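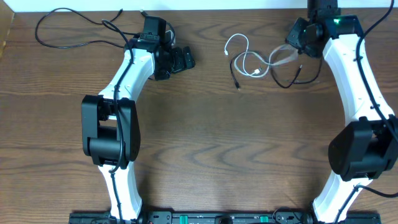

Thu 11 March

Back on the Skeviers today and what a good day it was! Boat 3 has a rudder that fits, boat 5 finally has a mast that stands where I want it, and I think I understand why the two of them have never sailed alike. Writing it all down before I forget the order I did things in.

**Rudder, boat 3**

The new blade came out of the clamps clean. I'd worried about the filler along the trailing edge (I mixed it a bit stiff on Tuesday and it went on like peanut butter) but it sanded beautifully. Started with the coarse paper on the long block, then switched to the flexible block near the leading edge, where the flat one wants to leave a facet.

Thickness at the widest station, port side of the template line: 19 mm. Then the same station on the old blade: 19 mm. I was so pleased I measured both again. The old one is fatter further down, though, and it carries that thickness almost to the tip, so the new one will feel lighter in the hand once the boat gets moving. Juniors who have been hauling on the tiller all of last season are going to notice.

Weighed it before the sealing coat and after. The coat added 54 g, a bit more than I'd have guessed, but most of that is at the top where I let it run into the pivot hole. Reamed the hole out again afterward. The bolt slides in with a push from the thumb and there's no wobble with the cheeks snugged up.

Still to do on this one: the downhaul groove. I cut it with the round file and it's a shade narrow for the line we use. Open it up before anyone ties a knot in it, please, or the line will chew through by May.

**Mast rake, boat 5**

This is the part I'm excited about. We've had boat 5 down as "the slow one" for as long as I've been doing this, and the kids draw straws to avoid it. I hooked the tape on the main halyard, hoisted it to the black band, locked it off and pulled the tape down to the top of the transom. Came out well short of boat 3. The mast was leaning back so far that the boom must have been nearly on deck in any breeze.

Moved the forestay pin up two holes and took the shrouds down one each to get the tension back. New reading 2,930 mm, within a hair of boat 3. Put the boom on and sighted along it and it looks like a proper boat now. Gave the shrouds a good lean, measured again, same number. Lovely.

What I don't know is whether it's been like that from new or whether someone moved the pins at Hedthorpe last summer when we rigged in the rain. The rig sheet says "as supplied," which tells me nothing. From now on the reading goes on the sheet and on a bit of tape inside the transom, so anybody with a tape measure can check it on the beach.

Notes for doing this again:

- Rig tension first, then rake. I did it the other way around on boat 3 in February and had to start over.
- Boat level on the trolley, mast foot pushed hard against the front of the step.
- Hook the tape on the shackle itself. The loop in the halyard stretches and you'll chase it all afternoon.
- Boom off while measuring.

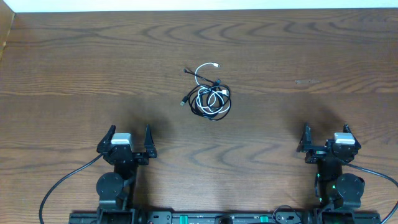
The other thing I keep coming back to is the mast step. Boat 5's has worn into a sort of oval, and I can slide the foot fore and aft with one hand. I packed it with a slip of nylon for now, which is fine for testing but won't last a windy weekend. I'd like to pour a proper insert: wax the mast foot, tape the drain hole, fill around it with thickened epoxy and lift the mast out once it has gone off. I did this on my own boat years ago and it's still tight. Happy to do a trial in an offcut first if anybody is nervous about gluing a mast in for good (I'm a little nervous myself).

**Blocks and cleats**

Went through the mainsheet blocks for the whole Skevier set. Most only needed a rinse in warm water and a spin. Two were full of reservoir grit and sounded like a pepper mill, and one of those came back to life after a soak. The other has a crack in the cheek, so it's in the bin with a knot of red line around it. Do not rescue it!

The cam cleats on boat 1 are the old Tranitz ones with the replaceable teeth, and they are so nice to work on. Two screws, lift the cam, there's the spring. I turned the cams over so the fresh side grips and they hold the thinner sheet with no slip at all when I hang off it. If we ever order more cleats I'd vote for these over the sealed kind on boats 2 and 4, which we can only throw away.

**Getting ready for the Ghoneim Trophy**

First event of the junior season and I want all the boats on the water a couple of weekends ahead of it. Plan as it stands: 3 and 5 go out together, same sails, similar-sized crews, and sail upwind side by side on the long leg toward the dam. Swap crews halfway. If 5 still drops back with the rake sorted, then I'll look hard at the centerboard, which has a hollow on the starboard side you can feel with a fingertip. I'm half hoping it does drop back a little – I'd enjoy fairing that board.

I'd also love to try a softer kicker setting for the light crews. On a puffy lake like Hedthorpe the breeze comes over the trees in lumps, and a leech that can open up by itself saves a twelve-year-old from having to do everything at once. Needs a mark on the line, nothing fancier. I'll whip two colors of thread on and see which one they end up using.

**Left on the list**

- Open up the downhaul groove, boat 3
- Second sealing coat on the rudder, both sides, after a light sand
- Trial pour for the mast step
- Replace the cracked block, check the size against boat 2
- Write the rake figure inside each transom
- New elastic for the toe straps, all boats (the old stuff has gone to chewing gum)
- Bring back the good tape measure. I have it at home, sorry!

Blade is hanging by the pivot hole from the rafter nearest the window. It's dry to the touch but please leave it there until the weekend.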